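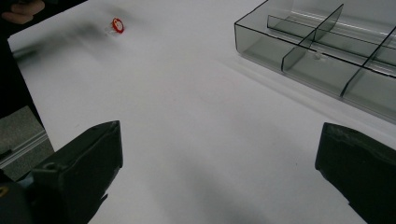
White bench, compartment tray upper right, one small red-rimmed disc still out.

November, 14:10. Small parts sort for Pundbridge. Worked from the Kanmont list, page 4. Total on the sheet is 912, with 46 left to check against the Rasura order.

Clear tray is fine for this, but the compartments are not labelled. Red-rimmed discs get a compartment to themselves, please don't mix them in with the plain ones.

To do: labels, 2 more trays, wipe bench down before the next batch.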